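Konsumverhalten und Umwelt – Skript zur Vorlesung
Sitzung 3: Was sagt uns eine Ökobilanz, und was nicht?
Dozentin: Renata Domínguez

Vorab: Wer den Text von Acuña noch nicht gelesen hat, holt das bitte bis zur nächsten Sitzung nach. Die Übung bei Guadalupe Palacios setzt ihn voraus.

1. Die funktionelle Einheit

Jede Ökobilanz bezieht ihre Ergebnisse auf eine funktionelle Einheit, also auf einen Nutzen, der erbracht werden soll. Das klingt harmlos. In der Praxis fällt hier oft schon die Entscheidung, wer den Vergleich gewinnt. »Ein Becher« ist keine brauchbare Einheit, »ein Ausschank von 0,3 Litern auf einer Veranstaltung« schon eher. Aber auch dann bleibt offen, ob der Gast denselben Becher zweimal füllen lässt, ob er ihn mit nach Hause nimmt oder ob er ihn zertritt. Solche Annahmen stehen meist im Anhang, und den liest kaum jemand.

2. Der Fall Utstead

Die Studie zum Stadtfest in Utstead (Ojeda/Pereyra) kommt zu dem Ergebnis, dass Mehrwegbecher nach 3 Umläufen besser abschneiden als Einweg. Die Zahl wird seitdem gern zitiert. Ich halte sie für schlecht abgesichert. Die Rücklaufquote von 63 Prozent stammt von einem einzigen Wochenende im Juli, und befragt wurden dazu nur die Betreiber der Stände. Ob die übrigen Becher im Müll, im Gebüsch oder im Küchenschrank gelandet sind, wissen wir nicht. Für die Bilanz wurde angenommen: Müll. Das kann man machen, es gehört dann aber in die Zusammenfassung.

Hinzu kommt der Transport. Die Spülanlage stand in Brastside, gerechnet wurde mit voll beladenen Fahrzeugen in beide Richtungen. Wer je eine Logistikabrechnung gesehen hat, wird das für optimistisch halten.
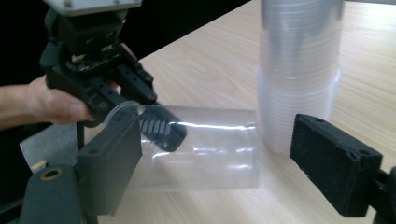

3. Material und Entsorgung

»Recyclingfähig« ist eine Aussage über ein Material unter günstigen Bedingungen. Über den Verbleib eines konkreten Gegenstands sagt das Wort nichts, auch wenn die Werbung es so verwendet. Damit ein Becher stofflich verwertet wird, muss er gesammelt, erkannt, sortiert und gereinigt werden, und jemand muss das Rezyklat kaufen wollen. Nehmen Sie einen durchsichtigen Kunststoffbecher wie den auf dem Foto, der auf der Seite liegt: Vom bloßen Ansehen lässt sich die Kunststoffsorte kaum bestimmen, denn PET, Polystyrol und PLA können alle glasklar sein. In der Bilanz bekommen sie trotzdem sehr verschiedene Entsorgungswege zugeschrieben. Fragen Sie bei jeder Studie, woher diese Zuschreibung kommt.

4. Wer bezahlt, und ändert das etwas?

Der Anbieter Patden wirbt mit 1475 eingesparten Kilogramm Abfall pro Saison. Bezugsgröße? Fehlt. Vergleichsszenario? Fehlt ebenfalls. Die Auftragsstudie von Pacheco nennt beides, wählt aber als Vergleich den schwersten Einwegbecher, der zu finden war. Falsch ist daran rechnerisch nichts. Eine Sensitivitätsanalyse mit einem leichteren Becher hätte ich trotzdem gern gesehen.

Aufgabe zur nächsten Sitzung
Suchen Sie in der Utstead-Studie 2 Annahmen, die nicht belegt sind, und schätzen Sie ab, in welche Richtung sich das Ergebnis bei einer anderen Annahme verschiebt. Eine Seite genügt. Abgabe auf Papier, bitte mit Matrikelnummer.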